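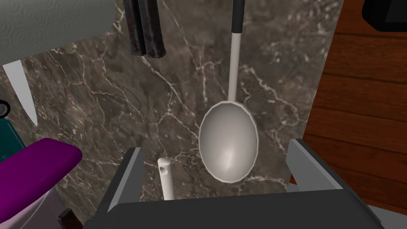 2018-04-30

Passing model, left wing version, is fitted again. I reran it this morning over all 682 clips from the Reldale youth matches, with the Ulow tags on one half and our own tags on the other, and it still thinks a winger who loses the ball near the corner flag has done something clever. I stared at the output for a while. The shape it draws for a good cross is a long straight run up the touchline with a big round blob at the end of it, very much like the ladle hanging on the wall up there, white handle, pale oval scoop and all. I have started calling it the ladle in my notes and would like everyone else to do the same so that I don't look odd in the group meeting.

The ladle is wrong, by the way. Wingers at this level cross from deep, early, and mostly in a panic. The blob should be much nearer the halfway line and a good deal less sure of itself.

**What I changed since the last entry**

- Threw out throw-ins as starting events. They were making fullbacks look like playmakers.
- Pitch length now read per ground. Hulme's second pitch is 93 meters long and we had been treating it as full size since the start of the season. All the Hulme sprint numbers before today are flattering. Don't quote them to anyone, especially Hulme.
- Stopped counting a blocked cross as a completed pass to the defender. I wrote that line. I remember being pleased with it.
- Smoothing window back to the old value. The new one turned every change of direction into a gentle curve, as if the players were driving buses.

**Results, such as they are**

Agreement between the model and the hand tags is 83 percent on the Reldale clips. That is up on last time, but most of the gain comes from the throw-ins, which is to say from refusing to answer the hard questions. On the Visten clips it is worse and I haven't worked out by how much, as the tags for the second half are shifted by the length of the halftime break. Somebody left the tagging clock running while they went for tea. I have a fair idea who, and it was me.

If you only look at the under-16s, the model prefers the player who shoots on sight. He is a striker, he scored a lot in April, and he doesn't pass to anyone. His expected assists are a flat line along the bottom of the chart. The model rates his "link play" as excellent because the keeper keeps parrying his shots to the same midfielder. Technically a lovely partnership.

**Finishing drill, Hulme**

Separate job, same notebook. We set up the finishing drill again on the near pitch: ball rolled in from the right, one touch, shoot, next. The plan was 100 shots per group. The first group got through theirs without trouble. The second group stopped at around two thirds when the last decent ball went over the fence and into the allotments, and the man with the beans wasn't at home to the idea of giving it back.

Points worth keeping:

- One touch before shooting is a rule that everyone agrees to and then forgets. Tag first-time shots separately from now on.
- The small target in the bottom left corner gets hit far less than the one on the right. Could be the angle of the feed. Could be that nearly all of them are right-footed and aim where they like to aim. Need the feed from the other side before saying anything.
- The speed gun reads high when it stands behind the net. Move it to the side, even though the side is where the puddle is.
- The coach wants a ranking. I said no, then sent a table sorted by score. Must think about that.

The shot placement numbers are good enough to show, provided the slide has the words "one session" on it in large type. Last time the words were in small type and the club put the chart on the clubhouse wall.

**Argument at lunch**

Whether "pressure" should be distance to the nearest defender or time until he arrives. I am for time. A defender two meters off and jogging the wrong way is no pressure at all, he's practically a spectator. The counterargument was that time needs clean speeds, and we don't have clean speeds, see buses above. Left it as distance in the code with a comment that says TEMPORARY. There are other comments in that file that say TEMPORARY and they have all outlived two laptops.

**Next**

Fix the Visten offset before touching anything else. Then retag a small batch of early crosses by hand, blind, and see if I even agree with myself. Run the drill with the feed from the left. Buy balls. Ask Ulow if their export can keep the player's preferred foot, which it has at import and loses somewhere in the middle.

Rerun of the ladle is going overnight on the old machine. Please don't switch it off at the wall, the fan is supposed to sound like that.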